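## 4. Bausteine waschen, trocknen und wieder einräumen

Irgendwann ist es bei jeder Flatico-Kiste so weit: Die Steine kleben ein wenig, in den Ritzen sitzt der Staub vom Teppich, und ganz unten findet sich der Krümel eines Kekses, an den sich keiner mehr erinnert. Das ist überhaupt kein Grund zur Sorge! Mit etwas Geduld und einem freien Nachmittag bekommen Sie alles wieder schön sauber. Im Kapitel davor haben Sie die Kiste zusammengesteckt und die Einsätze beschriftet, jetzt geht es um den Inhalt.

**Sie brauchen:** eine große Schüssel, mildes Spülmittel, eine weiche Zahnbürste, zwei oder drei alte Handtücher und das Waschnetz aus dem Deckelfach (Ersatzteil 1261, falls es einmal verloren geht).

### 4.1 Vorsortieren

1. Kippen Sie die Kiste auf einem Bettlaken aus. So lässt sich hinterher alles an den vier Zipfeln hochnehmen, und es rollt nichts unter das Sofa.
2. Nehmen Sie alles heraus, was kein Wasser verträgt: Teile mit Batteriefach, Motoren, Leuchtsteine, bedruckte Aufkleber, Stoffsegel und Figuren mit Haaren aus Garn.
3. Trennen Sie Steine, die noch zusammenstecken. Für ganz flache Platten nehmen Sie bitte den mitgelieferten Trennkeil und nicht die Zähne (wir wissen, wie verlockend das ist).

> **Achtung:** Kleine Teile können verschluckt werden. Lassen Sie Kinder unter 3 Jahren während der ganzen Arbeit nicht allein in die Nähe der Steine.

### 4.2 Waschen

1. Füllen Sie die Schüssel mit handwarmem Wasser und geben Sie einen kleinen Spritzer Spülmittel dazu. Mehr schäumt nur und muss später mühsam ausgespült werden.
2. Geben Sie höchstens etwa 300 Steine auf einmal ins Waschnetz. Ist es voller, kommt das Wasser nicht überall hin.
3. Schwenken Sie das Netz kräftig hin und her und lassen Sie es dann 9 Minuten liegen. Das reicht gut für eine Tasse Tee.
4. Bürsten Sie hartnäckige Stellen mit der Zahnbürste nach, vor allem zwischen den Noppen und an der Unterseite.
5. Spülen Sie mit klarem Wasser, bis nichts mehr schäumt.

> **Achtung:** Kein kochendes Wasser, keine Mikrowelle, kein Backofen und kein Föhn auf heißer Stufe! Die Steine verziehen sich und halten danach nicht mehr.

### 4.3 Trocknen

1. Schütteln Sie das Netz über der Badewanne aus.
2. Breiten Sie die Steine einlagig auf den Handtüchern aus, mit der offenen Seite nach unten.
3. Wenden Sie alles nach ein paar Stunden einmal und lassen Sie es über Nacht liegen, bitte ohne direkte Sonne. Helle Steine vergilben sonst leicht.

**Hinweis:** Wenn es im Mai schon warm ist, geht das Trocknen auch wunderbar auf einem schattigen Balkon. Legen Sie dann ein zweites Laken darüber, die Elstern sind neugierig.

### 4.4 Einräumen

1. Wischen Sie die leere Kiste feucht aus und trocknen Sie sie gut nach.
2. Setzen Sie zuerst den tiefen Einsatz ein, danach den flachen.
3. Große Platten kommen hochkant an den Rand, kleine Steine in die Fächer. Ob Sie nach Farbe oder nach Form sortieren, überlassen wir ganz Ihnen.
4. Schließen Sie den Deckel erst, wenn wirklich alles trocken ist. 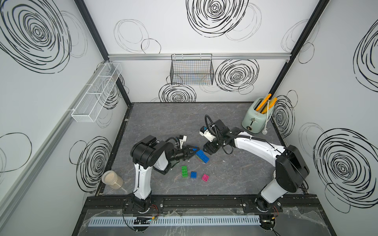
*Text: Menaka Jayasinghe · Durchgesehen von Obaidul Sivakumar*

Fehlt Ihnen nach dem Einräumen ein Einsatz oder der Trennkeil, hilft die Ersatzteilliste in Kapitel 6 weiter.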